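The Pusska lease ended in April. The clerk had written 1,638 entries in the stock book and had one box left to close.

She put it beyond the end of the white table, flaps out, label facing the room. The remaining item was a tray — white, black rim, shallow. The book listed it twice, under different numbers. 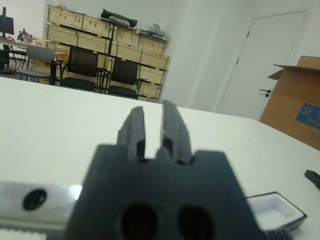 The tray and the last box, before the door.

She struck out the second entry and wrote 1,637 beneath it. Then she tried the lever handle, left the door as it was, and began the book again from page one.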